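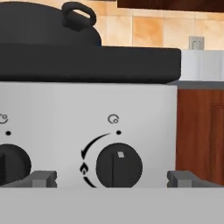 Page 11

Home | Tickets | Parts | Log out

Pretier curing light, room 2, stops before the end of the cycle

The lamp goes off after 37 percent of the time, and the filling stays soft on top. The battery shows 100 on the Sulero charger. I cleaned the contacts with alcohol and tried again, same result.

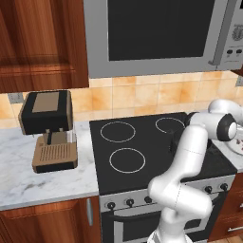

With the second battery the lamp runs the full cycle, so I think the first battery is bad. The dentist uses the spare lamp until then. I wrote to Warrier in April for a new battery and they did not answer yet. Please tell me if I must send the old one back to Munow.

Status: open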